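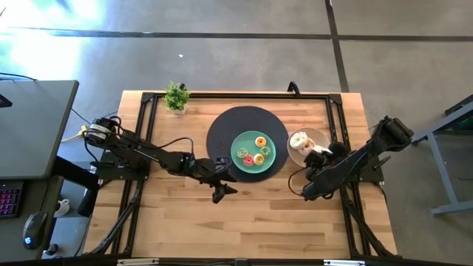 Robel Assefa had been on the 161 bus since before sunrise, and he was still grinning when it came down the hill into Esbridge. He had a pink box on his knees, tied with kitchen string, and every bump in the road made him lift it an inch into the air like a waiter in a silent movie.

"What've you got?" asked the woman across the aisle.

"Donuts! From Kotach, up by the rail yard. My grandmother hasn't had one in seven years."

"Is she sick?"

"No, no, she moved to the coast." He lifted the box again (pothole). "She used to live right over the shop. She says she could tell the day of the week by the smell coming up through the floor. Lemon was Thursday."

The woman leaned over and sniffed. "That's lemon."

"That's all of them! I couldn't choose!"

At De Graaf Street the driver pulled over and switched off the engine. The bridge was up. Out past the rail a big old sailboat was coming through with her flags flying, so slow and so tall that everybody got off to look, even the driver, who said he'd seen her go by only once before, in October, in fog. The name on her back end was Drammont. Kids ran along the wall beside her. A man on deck played something bouncy on a squeezebox, and oh, it was grand, the whole street waving and the sun just catching the tops of the masts.

Robel waved so hard he nearly lost the box.

When the bridge came down he didn't get back on. It was only two stops more, and who could sit still after that? He walked the rest of the way along the water with the string looped over his finger, humming the tune and getting it wrong.

His grandmother was already out on her step in her blue slippers. She couldn't have seen him yet, with the hedge in the way. But she had her face up and her eyes shut, and as he reached the gate she called out, loud enough for all the neighbors, "Robel! It's only Monday!"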